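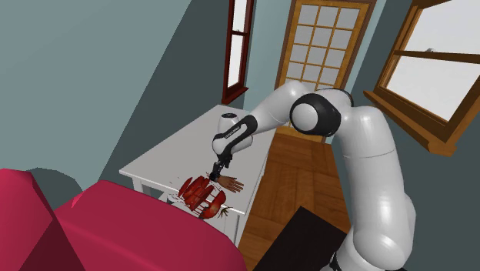
Chapter 4
Trying before buying: what a simulation package can tell you

I bought my first robot arm out of a catalogue, and I was very proud of myself for about 30 minutes. Then it arrived on a pallet and I found out that the bench I'd planned for it was too short, that the arm couldn't get round the corner of a cupboard, and that the gripper I'd paid extra for was no good with anything soft. I could have learned all of that at my desk in an afternoon (and my boss would have been a good deal happier with me!).

So this chapter is about the afternoon at the desk. By now you've met joints, links and reach in Chapter 2 and grippers in Chapter 3, and you know enough to be dangerous with an order form. Before you fill one in, I want you to get comfortable with the sort of software that lets you build a room, stand an arm in it, put some things on a table and see how the arm gets on. There are plenty of these packages. The one I'll use all the way through is called Praseo, partly as I know my way around it and partly as the teaching licence is cheap enough that most colleges can manage it. A small firm called Vanunham sells it, and they'll give you a 34 day trial without asking for a card number.

I should say straight away that I don't love everything about it. The room builder is a joy -- you draw your walls, drop in doors and windows, pick a floor, and you've got somewhere to work. The furniture library is odd. The sofas come in very loud colours and have about as much detail as a cardboard box, and I've never found a chair in there I'd want to sit on. It doesn't matter a bit for our purposes. A sofa in the wrong place gets in your way whether it's pretty or not, and that's the thing you want to know.

Where Praseo earns its money is on the tabletop. Whole objects are easy, and any package will let you pick up a block. Cut food is another matter. Slices lean on each other, they slide, and the fingers have to come down close to one piece without shoving its neighbours. When Rochelle Hutchins and I were putting together the exercises for this book we kept coming back to food for exactly that reason, and Exercise 4.3 is the one students grumble about most. You'll be working with red slices and a model hand laid on the same table, and your first job is to bring the gripper straight down beside the hand and stop it where you meant to. It sounds like nothing. Give yourself a whole session for it.

A word on the hand. I like having one in the room early on, long before we get to the safety material in Chapter 9. Once there's something hand-shaped next to your target you start to plan your moves differently, and I'd sooner you picked up the habit now than had to be nagged into it later.

You'll hear people say that a simulation is only a cartoon. I've said it myself, usually after a bad day. Friction is guessed at, juice doesn't behave like juice, and the light through those windows is kinder than any light I've ever worked under. We'll go through each of these weak spots in Section 4.4 and I'll show you which of Praseo's settings are worth changing and which I'd leave alone. For reach, clearance and the general question of whether your layout is daft, though, I trust it, and I check every layout this way before I spend a penny.

If your college uses Whitfield or Pasport instead, don't panic. The menus have different names but you can follow nearly everything here, and Appendix B lists the places where they part company.

Before you start, you'll need:
Praseo installed, trial or teaching licence
The chapter files, unzipped somewhere you can find them again
Your reach sketch from Exercise 2.6
A mouse with a wheel (a trackpad will drive you up the wall)

4.1 Building the room

Open a new project and choose Empty Room. Set your units first. The default is millimetres, and if you type your wall lengths in metres you'll get a room fit for an ant, as I did the first time. Make one wall 3000 and the next 2000 to begin with, and put the door in before the windows.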